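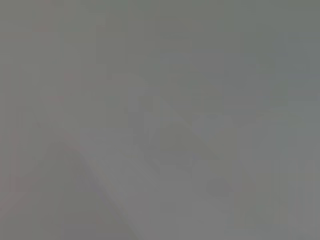 The condensate line was undersized from the start, Zerrin Işık told the Pullis library board in May, and no amount of descaling would have changed that. Her written report, released with the minutes, sets out why the reading room at the Robles Street branch lost heating on 53 days over the past two winters.

The branch is heated by two gas condensing boilers installed in a ground-floor plant room. Each produces acidic water as exhaust gases cool, and this water leaves through a plastic drain run along the north wall. According to the report, the outdoor section has too small a bore and too shallow a fall. In freezing weather the water stood in the pipe, turned to ice and backed up to the boiler trap. The safety control then shut down the burner, as designed.

Earlier service visits had treated the fault as scale in the heat exchangers. The exchangers were flushed four times. Işık's report notes that flow and return temperatures were normal before and after each flush, and that the fault code logged by the controller pointed to the drain in every case.

Repair options

The report lists three options. The first is electric trace heating on the existing pipe, with new insulation. The second is a larger pipe on the same route. The third reroutes the drain indoors to a floor gully beside the staff kitchen, with only a short connection passing through an unheated lobby.

Plamico, the contractor that holds the maintenance agreement, priced all three. The board chose the indoor route. It has the highest installation cost but uses no electricity and leaves nothing exposed to frost. A neutralizer cartridge will be fitted ahead of the gully to protect the older cast-iron drain below the slab - the cartridge must be changed once a year.

The work also includes replacing the controller, a Zinuneck unit that keeps only a short fault history. The new one will store 358 events and send an alert by email when a burner locks out.

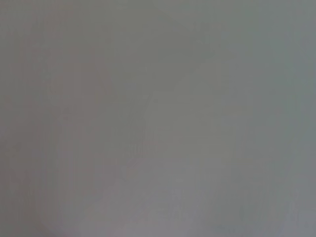

Schedule and closures

Work will be done in 4 stages, with one boiler kept available throughout. The reading room will stay open. The staff kitchen and the rear corridor will be closed while the floor is cut, and deliveries will go to the front desk before 10 a.m. Returned books can be left in the street-side drop as usual.

The board asked for a pressure test of the new drain and a written record of its fall before final payment.

Comments (3)

Anikó Deák
Does the neutralizer cost come out of the maintenance agreement or the branch budget? The minutes don't say.

northwall
Same fault at our apartment building. Wider pipe and a steeper fall fixed it, no heat tape needed.

Reply to northwall
How long was your outdoor run? Ours is short and still freezes.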